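Upstairs at Edbridge: the long table

The upstairs room at Edbridge is the one most visitors miss. It is reached by the stair at the back, and for most of the year it has been used for whatever would not fit downstairs. Over the autumn we have been clearing it a bit at a time, and this page of the gallery covers the table end of the room.

The table itself came from Sternlow, along with the office chairs. It was bought for meetings and has seen very few of them. People put things down on it on the way to somewhere else, and by October it had become the place where you looked first if you had lost a mug. Kaja Mockus has the desk nearest to it and has drawn up a short list of what is allowed to stay there overnight. The list is pinned up by the kettle.

The green partition was Gunther Brandes's idea. It cost 80 pounds second-hand and took two of us to get up the stairs. Before it went in, anyone sitting at the table had the stairs on one side and a draught on the other. The draught is still there, but it is better than it was.

The pictures below are from Oct 22, 2025. They can be opened at full size by clicking on them. 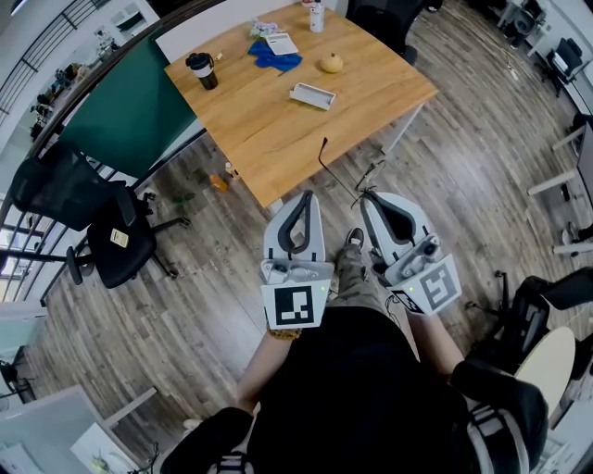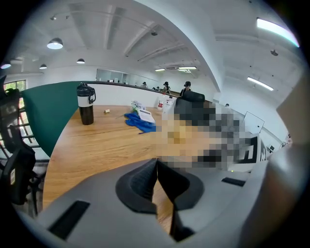
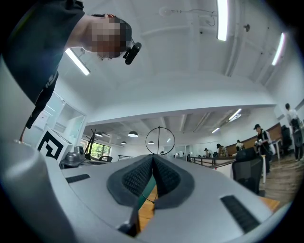
Upstairs room, Edbridge. First two: the table, with the travel mug, the blue cloth and the green partition. Third: the ceiling lights and the dome pendants over the open-plan end.

A few notes for anyone who uses the room.

The blue cloth is for the table only. Please rinse it and hang it over the tap when you have finished. There are spares in the cupboard under the sink.

Mugs go back to the kitchen at the end of the day. Anything left for a week is moved to the lost property box by the front door — this includes the good ones.

The small orange gourd is one of the Trotus allotment crop. Gunther brought in a bag of them and there are plenty left, so take one if you would like it. They are for decoration and should not be eaten.

The tube lights and the pendants are on separate switches. The pendants are the lower pair on the panel, and the last person out should turn off both sets. One of the tubes had a flicker in September and Carretero replaced it under the maintenance contract. If it starts again, tell Kaja and give the position of the tube, as the fitters charge for looking.

The floor is swept on Fridays. Chairs should be pushed in so that the far side of the table can be reached.

The next page of the gallery covers the downstairs store, where there are 61 boxes still to be sorted.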